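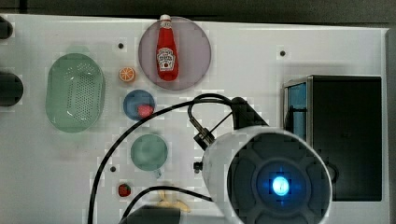

*Kitchen table, wrist view. Ketchup on the pink plate, colander to the left, gripper at lower right.*

Saturday, November 30, 2024

Quiet building, so I spent the day on the question Janelle Pangilinan keeps asking on the whiteboard: "Can it clear a table yet?" My short answer after today is no for a table, yes for parts of one. Longer answer below so I don't have to reconstruct it next week.

Task as written on the card: food goes in the colander, dishes get stacked at the back, ketchup goes upright next to the black oven/microwave box. Instruction given to the policy as one sentence, no step-by-step help. Time limit per episode is 10 minutes. I reset by hand between episodes and moved things a bit each time, but kept the same set of objects.

Policy is the Vallness checkpoint, step 1592. I also tried 2000 before lunch and went back. 2000 is faster on the approach but it closes early, and on small things that means it pinches air a finger-width above the object and then carries nothing to the colander with great confidence. 1592 hesitates more and gets more done. Don't delete either one.

**Food**

Orange slice: fine. It lies flat, the color is strong against the white, and the colander is right next to it. Strawberry also fine, though it rolled on two attempts and the arm had to come back for it. It did come back, which the October version never did.

Banana is the worst of the set. When it sits down near the base, our own cable blocks the view of it, and the policy either ignores the banana or goes for the cable. I stopped one episode by hand when it had the cable between the fingers. Clear the banana of the cable and it picks it up by the middle with no trouble. So that one is on us and our wiring, and I don't want to count it against the model until the cable is fixed.

The pinkish-red round one on the blue dish (Janelle says peach, I say radish, the box is long gone) is a different kind of problem. It sits slightly over the edge of the dish. The gripper comes straight down, catches the rim, and drags dish and all across the table. A person would steady the dish with the other hand. We have one arm. I'd like to see it learn to push the thing off the dish first, but there is nothing like that in the demos so I don't know why it would.

**Dishes**

Cup: can grab it by the rim, ignores the handle completely. OK for moving it, bad for anything with liquid in it.

Plates: no. Flat plate on flat table, there's nothing to get under. In the demos whoever was teleoperating slid the plate to the table edge and took it from there, and the policy does start to do this, then gives up halfway and goes back to the food. I think the history window is too short for it to remember why it was sliding the plate. Hordiienko's notes from the drawer tests say the same about long pulls. Need to read those again.

It never stacked anything. Not once today.

**Ketchup**

Picks it up from the plate nearly every time if the bottle is lying the way it is in the photo. Standing it up is the hard part. It lets go a little high and a little tilted and the bottle goes over. One time it stayed up, and I thought we had something, and then the arm knocked it on the way out.

**Where this leaves the chore question**

If somebody wanted a machine to pick loose food items off a table and drop them in one big open container, I'd say we're close. That's a sorting job. Clearing up after a meal is a different job, mostly flat and nested things, and things sitting on other things, and putting stuff down so it stays. We are weak on every one of those. And all of this is with toy food that weighs nothing and doesn't smear.

I had a look at the Brovell video again over lunch for comparison. Their table looks a lot like ours but every dish has a thick raised foot under it. Makes a difference! I'm not saying we should do the same — I'd rather keep the plates we have and be slow.

Also worth writing down: I was resetting the table in well under a minute each time while eating a sandwich. The arm with the full 10 minutes didn't finish a single complete table.

**To do**

- Reroute the black cable. The big loop over the middle of the table has to go. Try clips along the forearm and leave enough slack for the wrist to turn.
- Wipe the table. Smudges are showing in the video.
- More plate-to-edge demos, slower, and from both sides. Ask Janelle if she can take an afternoon.
- Demos for pushing an item off a dish before grasping.
- Check the release height on the ketchup placement, log is episode 1012. Could be calibration and not the policy.
- Neladico pads: one is starting to peel at the corner. Glued for now, order a new pair.
- Blue light on the gripper throws a glow on shiny things up close. See if it can be dimmed.

Rig is powered down, objects left out on the table. Drive is in the top drawer, today's runs are in the November folder and not yet backed up.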